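February
by Maj-Britt Lie

Floteo sleep and worry app, 2 months in. Got it for my son, 14, who lies awake fretting about school and then can't get up. 23 quid for the year, so not a huge gamble.

Good bits first. The breathing tracks are short and the voice isn't syrupy. He'll do one at bedtime without me nagging. The worry diary is better than I expected, he types it in, shuts it, and I can't read it. Quite right too.

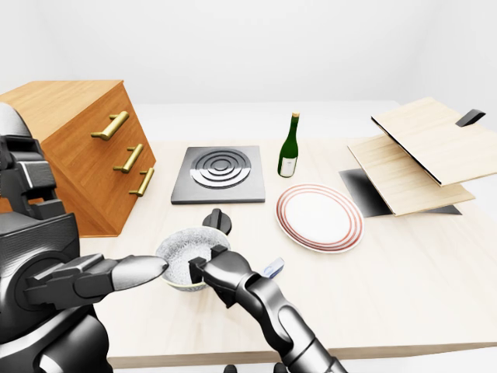

Less good: the reminders. Far too many, and teh switch to turn them off is buried three menus down. Ottar found it in the end. Also the mood chart wants a score out of 90, why 90?? He just puts the same number every night.

Tried Trustum before this, all badges and streaks, he felt worse when he missed one. Floteo doesnt tell you off.

Wouldn't use it in place of seeing someone, we're still on the list for that. Four stars. Will renew if they sort the reminders.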